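Home | Recipes | Baking | About

My friend Ingvild Boström brought cardamom buns to book night, and I've thought about little else (ask my poor family!). She sent me her recipe, and I've been fiddling with it ever since, mostly with more butter. 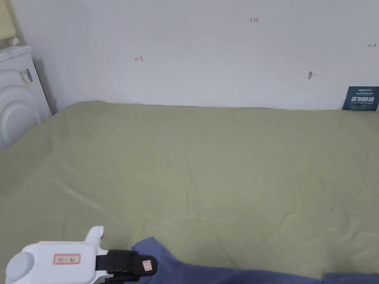 Ingvild's Buns

Warm 330 ml of milk, stir in the yeast and 2 eggs, then knead in the flour for a good long while. Let it rise for about 40 minutes.

Filed under: Buns & Breads

Recent posts
Wenche Vik's Rye Crackers
Soup for March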